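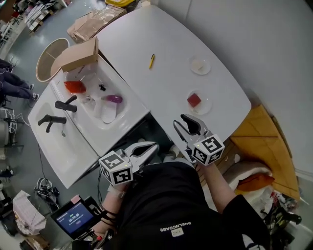 Can one oval table do the work of a dining table and a worktop if it stands right next to the sink?
Mine has, ever since September. You need a top that doesn't mind being wiped down all day and enough floor to get past the end of it, and after that it's mostly a question of what you pile on it.

Home | Tables | Sinks & Faucets | Small Kitchen | Clearance | Contact

Print this page | E-mail to a friend

Buris Oval Table, White
Item 2185

I'll admit I'm partial to this one. I run the kitchen side of our shop in Etanbridge, and when the Buris came in I set it up beside the double sink in our back room just to see how it looked, and it never went back in the box! I've had mine out there next to a white double-basin counter with black faucets, and the white on white goes together better than I figured it would. I'd worried about it looking like a dentist's office. The gray floor helps, I think, and so does a wicker basket or anything else with a bit of brown in it.

The oval is the whole point for me. I had a rectangular Stuken in the same spot before and I walked into the corner of it at least once a day (always the same hip). With the Buris you just sort of slide by. You can still push a long side toward a wall if you're tight on space, though I like to leave enough gap to get a broom down there.

Small stuff shows up really well on a white top, and I mean that as a plus. Clear plates, a pen, some little colored block that belongs to a game - you can find it again. Clear things on white can be sneaky, so if you use clear plates a lot, put something colorful on them or you'll be patting the table looking for the edge. The flip side is that crumbs show up too. Coffee rings wipe off with a damp cloth if you get to them the same morning. I left one overnight and needed a dab of dish soap and some patience.

Putting it together took me 18 minutes with the hex key in the bag, not counting the time I spent reading the sheet upside down. Turn the top face down on a blanket first, and don't tighten anything until all the bolts are started. I skipped that part and had to back them all out again. The boxes flatten easily enough, but there's a lot of cardboard, so plan on a trip to the recycling.

If you're buying a sink counter at the same time, the Igwe double-basin is the one I'd put with it. Two basins means you can leave odds and ends in one and still rinse a cup in the other, which I do more than I should. The counter has room on the edge to park a box while you unpack it.

Price is 400 for the table by itself. Delivery inside Etanbridge is included, and anywhere else we'll quote you. We usually have one on the floor if you want to come lean on it. Returns are fine for 14 days as long as you kept the hardware bag, so please keep the hardware bag.

We only get the Buris in white right now. I've asked about a gray and will put it up here if it ever comes.

Print this page | E-mail to a friend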